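05/09/2024
Notebook, dye bench, Likstead workshop

Blue week continues and I am very happy with it. Second round of indigo on cotton, same recipe as the July vats but with the softer water from the Ruvon tap, and what a difference! The July pieces came up grayish and a bit sad. These have real depth after only four dips.

Vat notes first, before I forget. Made up the stock in the tall jar, 300 ml of hot water, fructose in first, then lime, then the indigo paste. Let it stand until the liquid under the surface went amber and the coppery skin showed on top. Left it a bit longer than the sheet says because the bubbles were still pale. Good decision, I think.

Dips were five minutes each with ten minutes of air between. I kept the cloth moving under the surface with both hands and squeezed it out low, so there was hardly any splash and hardly any air going back in. Blue cloth has a way of showing every fold as a lighter or darker patch, so I want to judge evenness only on pressed pieces from now on.
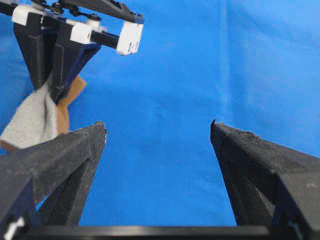
Scouring

This is where the gain came from, I'm nearly sure. The 93 g test squares got a full hour at a simmer with soda ash, and the water came out the color of weak tea. I had been calling that cotton clean! Second scour, another half hour, and the rinse finally ran clear. The squares then wetted out in a second or two when I dropped them in the bucket, where the July ones floated around like leaves.

The big piece (900 g dry, the heavy twill from Hennessy) needs the large pot and I haven't dared yet. It will want a lot more room than I have been giving things. Pot is on the list - so is a longer spoon.

Went over the plan for the twill at lunch and got some good pushback on it.

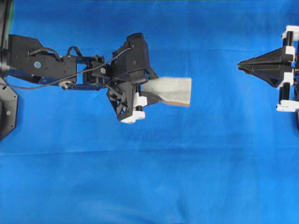
Vuvero thought four dips would be too few on twill, and would rather see eight short ones in a weaker vat, with a proper overnight rest in the middle. The argument was that a strong vat sits on the surface and rubs off on everything, while weak dips build up and stay put. I like this a lot and want to try both on offcuts side by side, same scour, same water.

Rub test on today's squares, white rag, dry: faint blue on the rag from the four-dip square, almost nothing from the two-dip one. So there may be something in it.
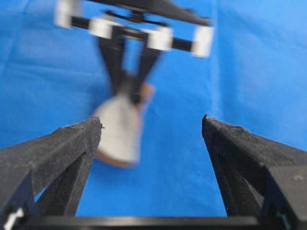 Should the squares get a vinegar rinse before the final wash? One capful in the rinse bucket, five minutes, then plain water until it stays clear. It takes care of the leftover lime and the cloth feels much nicer in the hand.

Next: feed the vat with a spoon of fructose, warm it gently, check the color in the morning. Cut offcuts for the eight-dip trial.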